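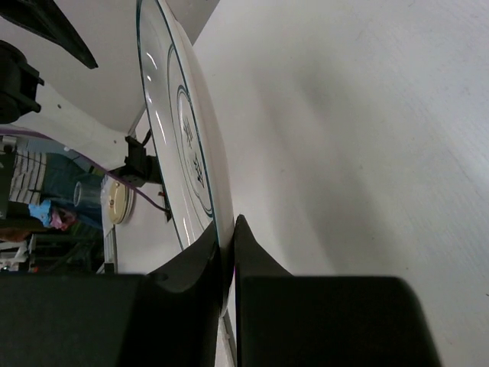

# How to follow a local vote count from your kitchen table

I've sat up for more election nights than I care to admit, and my first few were miserable. I kept refreshing one page, believed every rumor, and went to bed thinking the wrong person had won. So here's the way I do it now, using last November's council runoff in Plokthorpe as we go along.

## Before the polls close

Find the official results page and bookmark it. In Plokthorpe it's run by the town clerk, and it looks like it was built by somebody's nephew, but it's the only page that counts. Then write down three things on paper:

- how many precincts there are (we have 8)
- how many people voted in the first round
- whether mail ballots are counted first or last

That last one matters more than you'd think! Our mail ballots go last, and they lean toward the older end of town, up by Furtado Hill. If you forget this, the early numbers will fool you every single time.

## Once numbers start coming in

Make a simple table with a row for each precinct. Fill it in as each one reports, and leave the others blank. Please don't guess at the blanks, however tempting it gets around ten at night.

Next to each total, note the time you saw it. Last November I had Iolanda Evangelista ahead 1,197 to 1,158 with the mail still out, and my neighbor Telma Bravo phoned to say it was all over. It wasn't. When the mail ballots were added, Jailson Honorato finished on 1,365 and took the seat.

## When a candidate claims victory

Candidates are allowed to say they've won whenever they like. Write down the claim and the time, then go back to your table and ask yourself two questions. How many ballots are left? Would the trailing candidate need an unusual share of them to catch up? If you can't answer the first, you can't answer the second, and it's fine to go make some tea.

## After the night is over

The numbers on the page are unofficial until the clerk certifies them. Check back once the late ballots and any corrections are in — small changes are normal, and a total moving by a few votes doesn't mean anything fishy went on. If something still looks odd, call the clerk's office and ask for the precinct sheets. Bring your own table along, with the times on it, and they can usually find the line you mean pretty quickly.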